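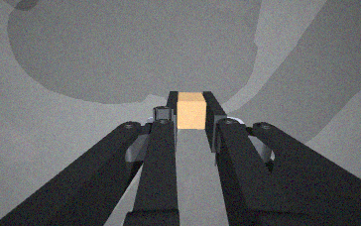 Machine Chores: Frequently Asked Questions
Maintained by the Delgate handling group, Undport. Revised October.

Can a robot arm do household chores yet?
Some parts of some chores. Picking up a rigid object of known size from a flat surface is routine. Folding a fitted sheet, clearing a plate with food on it or emptying a full sink is still unreliable outside a prepared space.

Which shop-floor chores are ready now?
Machine loading, palletizing and moving parts between fixed stations have been in daily use for decades. Kitting from mixed bins works if the part list is short. Wiping down, sweeping around fixtures and untangling cable are still done by hand in most shops we visit.

Why do so many tests use a plain block?
A block has flat, parallel faces, so two fingers can close on it without much planning. It gives a baseline. If a controller can't place a block, there is no point in giving it a mug.

Is carrying a tray harder than carrying a block?
Yes. A gripper that holds a tray by its edge has the weight out to one side, and whatever rests on the tray is not held at all. The wrist has to stay close to level, and acceleration has to be limited so the load doesn't slide. A raised rim helps at low tilt.

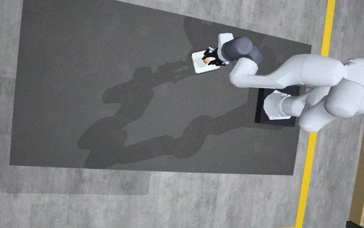
Friction is the number most often guessed wrong. Measure it for the tray and the load you plan to use, with clean surfaces and again with dusty ones.

What does the Brirnon task list cover?
It has 86 tasks, of which 19 involve carrying one object on another. Each task sheet gives the start layout, the end layout and the allowed time.

How many trials should I run?
We use 400 per task in simulation before moving to hardware. The last full round logged 1,228 failures across all tasks. Most were drops during the transfer phase.

Do simulated results carry over to a real kitchen?
Partly. Reach, joint limits and collision checks carry over well. Contact, slip and soft materials carry over poorly. Treat a simulated success rate as an upper limit.

Can I use the Benmoussa controller with my own arm?
Yes, if the arm accepts position commands and reports joint angles. You will need to supply your own arm model and gripper dimensions. Force feedback is optional for block tasks and required for tray tasks.

Should I buy an arm for home use now?
For a fixed, repeated job at one bench, possibly. For general housework, no.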